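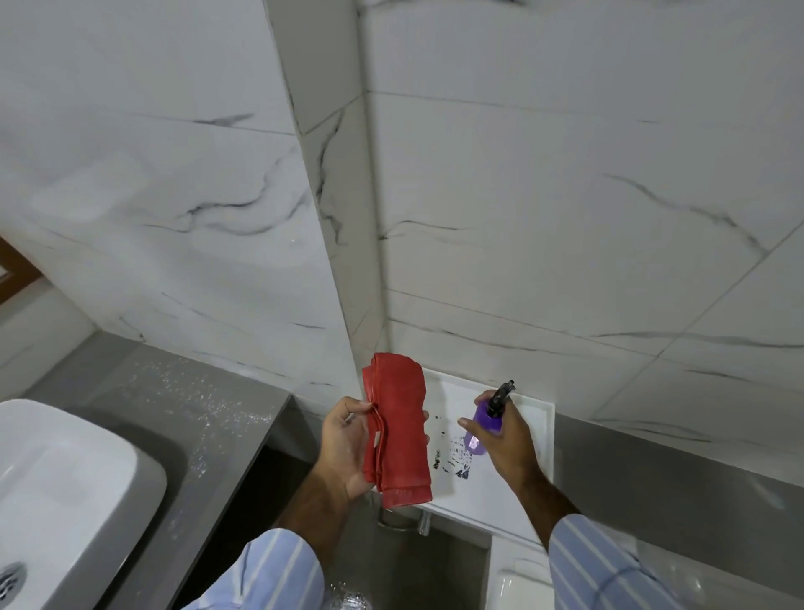
Bathroom cleaning, part 4: marks on white panels. A few people asked what I do before reaching for anything abrasive, so I'm writing up the order I work in. Posts below.

1/ Find out what the panel is made of. White access covers and boxed-in panels next to a toilet can be acrylic, painted MDF, powder-coated steel or glass. They look the same from standing height. Tap it with a knuckle and check an edge for a seam or paint line.

2/ Painted MDF gets the least liquid. The bottom edge is usually the worst sealed, and it will swell if cleaner runs down and sits there. Glass will take almost anything. Acrylic will not take solvents or scouring powder.

3/ Dark smudges in black and blue can be several things: ink, dye, shoe rubber, mildew, old silicone residue. They respond to different products. Dab one corner of the mark with a damp white cloth first and look at what transfers. Use white for this step, since you can't read a transfer on a colored cloth.

4/ Blue on the test cloth: water-soluble dye or ink. Stay with a mild spray. Gray and slightly greasy: surfactant cleaner, longer dwell. Nothing transfers: it is bonded or it is under the finish, and more pressure won't help.

5/ Cloth: microfiber, folded double. Folding gives you a flat pad and a clean face to turn to. I keep red for the toilet zone and it never goes near the sink. Frayed edges are fine. Cut the tag off if it's stiff, it can scratch acrylic. I have not followed my own advice on this with every cloth I own.

6/ Spray: the purple bottle is a refill. I mix Hemard concentrate at 100 ml to 3000 ml of water, which fills several bottles. Label the bottle with the product and the ratio. Never refill over the remains of something else, and never mix anything with bleach.

7/ Spray the cloth for MDF. Spray the panel for glass or acrylic. Short bursts, lowest part of the mark first, then up. Starting at the top sends runs through the dry soil and you get streaks to deal with later.

8/ Dwell is 200 seconds by a timer. Most people give it ten and then scrub. Keep it wet the whole time.

9/ Wipe from the outside of the mark toward the middle, turning to a clean face after each pass. Circles spread it.

10/ Do the gap under the panel and any fittings last. Chrome near the floor spots quickly, so dry it straight away with a second cloth.

11/ Marble-effect tile is normally glazed and can handle the same spray. Real marble can't be assumed to. Blažena Štěpánek reminded me to say this after part 3, and she's right: keep acid descalers off natural stone, including overspray.

12/ Reply to the two questions about Ekance paste: I use it on enamel only. It dulled a piece of scrap acrylic in my test. Cost of the test, one offcut.

13/ Part 5 is grout. Part 3, on shower glass, is further down my page.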